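## 4. Objects on the table

### 4.1 Why the plate matters

Pretend meals are a joy to study because the materials are so ordinary. A soft animal, a dish and a flat surface are enough to get one going, and yet small changes in any of the three shift what people do with them. In the first round at Kungate we treated the dish as background. We chose the animals with great care, argued over them for weeks, and then picked up whatever plates the kitchen could spare. The play diaries soon set us straight. Families wrote about the plates almost as often as they wrote about the animals! A plate could be a dinner, a pond, a bed, a hat, or the place where a tired bear had to sit until he felt better.

For the second round, then, we gave the dishes the same attention as the toys. The Panganiban set, as we call it from here on, has nine soft animals and four dishes. All the dishes are round and plain, with no printed pictures. We had tried patterned ones from the Furine series during piloting and liked them a great deal, but a plate with strawberries on it tends to settle the menu before anybody has sat down.

### 4.2 Animals that bring their own food

Our favorite finding concerns the animals that come with something to eat. Three of the soft toys in the set have a food item attached, and the rabbit with its little orange carrot is the clearest case. We expected the carrot to get in the way. It can't be set down on the plate by itself, so we guessed that people would either ignore it or grow annoyed with it.

What the diaries describe is much richer. Some families laid the whole rabbit beside the plate and called the carrot served. Others turned the problem into a story: the rabbit was guarding its lunch, or had been asked to share and was thinking it over. One entry from Pranora runs to two pages and ends with the rabbit being offered a second, imaginary carrot so that it would let go of the first. We coded entries like this as *negotiation*, a category that wasn't in our original scheme and that we are delighted to have added.

Of the 311 diary entries in the second round, 180 mention one of the three food-holding animals. We would be careful with that number. The three were also among the brightest toys in the box, and color alone may have drawn people to them. The rabbit's pink-lined ears come up again and again, sometimes in entries where the carrot isn't mentioned at all.

### 4.3 Surface and color

The table was kept white and clear apart from the objects in use. A plain surface makes it easy to tell which thing has been placed in relation to which, and it gave us one result we hadn't planned for. The pale green plate, which two of us had nearly dropped from the set as too dull, was given more different roles than any other dish. Its quiet color seems to leave room for ideas. It was grass, a lily pad and soup, and in one long afternoon session it was the sea. The red dish, by contrast, was nearly always tomato something.

Placement was coded in a simple way. We noted whether the animal was on the plate, beside it or away from it, and whether its head pointed toward the dish. Head direction turned out to be well worth the extra effort. An animal facing the plate was usually described as hungry, even when it was lying down, while one facing away was asleep, sulking or full. Figure 4 gives the pairing we coded as *beside, facing*, with the rabbit's head toward the green plate and nothing yet served.

**Figure 4.** Rabbit with carrot and pale green plate: *beside, facing*.

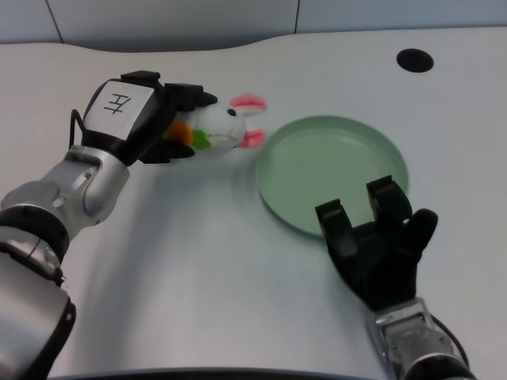 Chalerm Panyasiri, commenting on a draft of this section, asked whether *beside, facing* ought to be split in two, as a rabbit that already has a carrot may be looking at the plate as a place to put food down, and a bear with nothing in its paws can only be waiting for some to arrive.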